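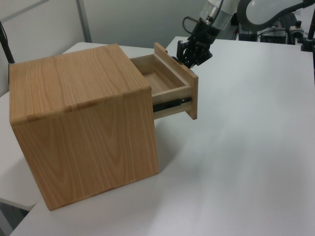
Teleoperation & Hand Guiding > Leader Kits

Stasiv Leader Kit, two-arm version

Sold by Utley. Ships from stock. Follower arms and grippers not included.

Most pages for this sort of product promise that you can teach a robot anything in an afternoon. You can't, and we would like you to read this one before you order.

The Stasiv is a pair of light, unpowered handles that you hold and move. Your own robot arms copy the movement while the software records joint angles, gripper opening and up to two camera feeds. When you have enough recordings you export them and train whatever you like on them. The kit does the recording part. It does not train a model, and it will not tell you whether your recordings are any good.

What it does well

Slow work with one clear contact. Pulling a drawer out of a wooden cabinet is a fair test: the fingers have to get to the top corner of the drawer front without knocking it, then the arm has to pull straight along the slide. An operator with a little practice can record that at a steady pace. Pushing, sliding, wiping and plain pick-and-place are in the same class.

What it does poorly

You feel nothing through the handles. If the drawer binds on its slide, you find out by watching, and by then the follower arm may have dragged the whole cabinet along the table. Fix the cabinet down or set a low force limit on the follower. Threading, snapping parts together and anything else you would normally do by touch will take many tries, and a lot of those recordings will end up deleted.

Hand guiding

There is also a hand guiding mode, where you switch the follower to free-drive and push it through the task yourself. It is quicker to learn and often gives smoother paths. It also puts your hands and sleeves in the camera view, and a model trained on those images may come to expect them. We include the mode and we don't recommend it for camera-based training. For replaying a fixed path it is fine.

How many recordings?

Customers ask us this before they ask the price. We ran one drawer task on our own bench with the cabinet always in the same spot, and stopped at 146 recordings. Of those, 17 were thrown out for late starts or a slipped grip. Move the cabinet between takes and you should plan for 500, then check again. Treat any supplier's single number with suspicion – ours too.

In the box

Two leader handles with trigger
Two table clamps
Two USB cables
Foot pedal (start, stop, discard last take)
Recording software, one license

Specifications

Handle joints: 6 plus trigger
Cable length: 8 feet
Power: USB
Recorded data: joint angles, trigger position, time stamps, camera frames
Force feedback: none

Works with

Any follower arm that accepts streamed joint targets. A ready-made profile is supplied for the Bolier arm. For everything else you will have to write a short settings file, and "short" assumes you know your arm's joint limits and zero positions.

Returns

Unused kits can come back for a full refund. Opened kits too, less a restocking fee, provided both clamps and the pedal are in the box. Software licenses are refunded only if they were never activated.

Related items

Troveo foot pedal, spare
Table clamp, wide jaw
Cable set, long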